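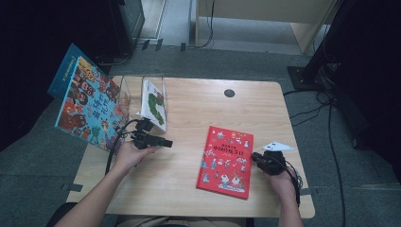 **By Nneka Omoregie**
*Children's writer and keeper of too many picture books*

# How Does a Book Stand Up?

Try something for me. Find a picture book, the thinner and floppier the better, and stand it up on a table all by itself. Now let go.

Did it fall over? Mine did. I tried it with three different books this morning and two of them went down before I'd even moved my hand away. The third one stayed up, but only because I'd opened it a little bit first, like a tent. (We'll come back to that tent, it's important!)

On the table at the top of this page there are some picture books. One is red and it's lying down. Three more are in a clear stand at the left end, and the biggest one of those is leaning a long way out. I love that leaning book. It's bright turquoise blue and crammed with cartoon characters, and the way it tips over the edge of the table is a very good way to start talking about why books fall down and what keeps them up.

## Why books are wobbly

Everything on Earth is being pulled down all the time. You, me, your shoes, your sandwich. That pull is called **gravity**. When you stand a book on its bottom edge, gravity is pulling on every bit of it, the cover and the pages and the glue.

There's a spot in the book where all that pulling balances out. Grown-ups call it the **center of gravity**. In a closed picture book it's somewhere near the middle. If that spot is right above the part that's touching the table, the book stays up. If the spot moves out past the edge of that part, over it goes.

And a picture book is thin! The part touching the table is just a long skinny strip. The middle of the book only has to lean a tiny bit before it isn't above the strip anymore. A fat dictionary has a nice wide strip to stand on, so it can wobble a little and still be fine.

Now, the tent. When you open a book a little and stand it up, the two covers spread out and make a V on the table. That gives it a much wider base, so the middle has lots more room to move around before anything falls. Same book, same pages, same weight.

## What a book stand does

A book stand is a helper for thin books. There are lots of shapes, but most of them do two jobs:

- They hold the bottom of the book so it can't slide away.
- They give the book something to lean on.

The stand on our table is clear acrylic, a kind of plastic you can see through. I like see-through ones because the covers are the best part, and I want to look at them. You do get little shiny lines along the edges where the light catches, and if you have one at home you'll know it also shows every single fingerprint. I wipe mine with a soft cloth. Don't use the scratchy side of a kitchen sponge, I did that once on a stand I'd bought from a shop called Lill and it has been cloudy ever since.

So can a book lean too far? Yes! The more it leans, the farther its middle moves out to the side, and the more it pushes on the stand. If the stand is light and the book is heavy, the whole lot can tip. A few other books sitting in the stand will help, since their weight holds it down. If you want to be extra safe, slide the stand in from the edge of the table a bit.

## Which way does a book open?

Let's go back to the red one. It has its spine on the left. The **spine** is the closed edge, where all the pages are joined together. If the spine is on the left when you look at the front cover, you open the book from the right-hand side, and you turn the pages toward the left.

The title on the red cover is in Chinese characters, and it goes across, from side to side. The big characters on the turquoise book go down in a column! Chinese can be written both ways. Across is very common now, and up-and-down is the older way, but you still see it on covers and signs and in some whole books. In books where all the writing runs down the page, the columns usually go from right to left, and the spine is on the right. So you start at what English readers would call the back. My friend Jurgita Kairys teaches second grade, and when she hands one of those books around, half the class flips it over to "fix" it.

English can't do the up-and-down trick as neatly. We mostly turn the whole word on its side and then you have to tilt your head. Go and look at the spines on your shelf and see which way you have to tilt.

How many characters do you need to know to read Chinese? There are tens of thousands altogether, but a person who knows 3,000 of them can read most of what's in a newspaper. Picture books for little kids use far fewer, and the pictures help you along the way they do in any language.

## Make your own stand

You don't need acrylic for this one. I made mine from a cereal box and it holds a picture book just fine.

**You'll need:** an empty cereal box, scissors, a ruler, tape, and a grown-up for the cutting.

1. Tape the top of the box shut and lay it flat on its big side.
2. Cut off one corner with a straight slanting cut, so you have a big triangle with a box inside it. A slant of 45 degrees is easy to draw – fold a square of paper corner to corner and use the fold as your guide.
3. Tape over the cut side with a spare piece of cardboard. This is the slope your book will lean on.
4. Turn it so the slope faces you.
5. Fold a strip of cardboard into an L shape, 2 inches tall, and tape it along the bottom of the slope. That's the lip that stops your book from sliding off.
6. Put a handful of dry beans in a small bag and tuck it inside before you close up the last gap.

Now test it. Start with a small paperback and work up to something big. Where does it begin to tip? Take the beans out and try again. Then put in twice as many and see how big a book you can get away with. My record is an atlas, but it only lasted until I shut the kitchen door.

**Words to remember**

**Gravity** – the pull that brings everything down toward the ground.
**Center of gravity** – the spot where all of an object's weight balances.
**Base** – the part of an object that touches what it's standing on.
**Spine** – the edge of a book where the pages are joined.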